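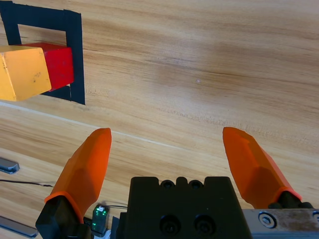

Bloques de madera: revisión y reparto de septiembre de 2026

La ludoteca de Clundbridge ha terminado la revisión de los bloques de construcción sueltos. Había 317 piezas en las cajas y 84 se han retirado por astillas o grietas. Las demás vuelven al préstamo, incluidas las que tienen motas, roces o esquinas gastadas. Un bloque amarillo con los cantos comidos se apila igual que uno nuevo.

No se van a repintar. En julio lijamos una tanda pequeña en el taller de Bullunness y el resultado no compensó: las caras quedaron algo desiguales y las torres se torcían a partir de la quinta pieza. Para la limpieza basta un paño apenas húmedo y secar enseguida. Por favor, no los pongáis en remojo, que la madera se hincha y la pintura salta por las aristas.

Seguimos marcando los puestos de juego con cuadrados de cinta negra sobre la mesa. El negro se distingue bien de la madera clara y los bloques rojos y amarillos resaltan dentro. El cuadrado sirve para empezar a construir y también para recoger: al acabar, las piezas vuelven al interior de la cinta y de ahí pasan a la caja. Con los más pequeños funciona mejor dar solo dos bloques al principio, un cubo y uno alargado, y añadir otros cuando los pidan.

Si la cinta se levanta, hay que cambiar la tira entera. Los parches dejan un reborde y los bloques cojean. Queda un rollo en el cajón de la entrada y hemos pedido más a Leitner. Los restos de pegamento salen con un poco de aceite de cocina; después conviene pasar un trapo seco en el sentido de la veta.

Las cajas de préstamo llevan ahora 80 piezas cada una y se pueden reservar para dos semanas. La caja de Vaturholm sale primero, porque su grupo lleva esperando desde antes del verano. Al devolverlas, dejad aparte cualquier bloque astillado y avisad en el mostrador.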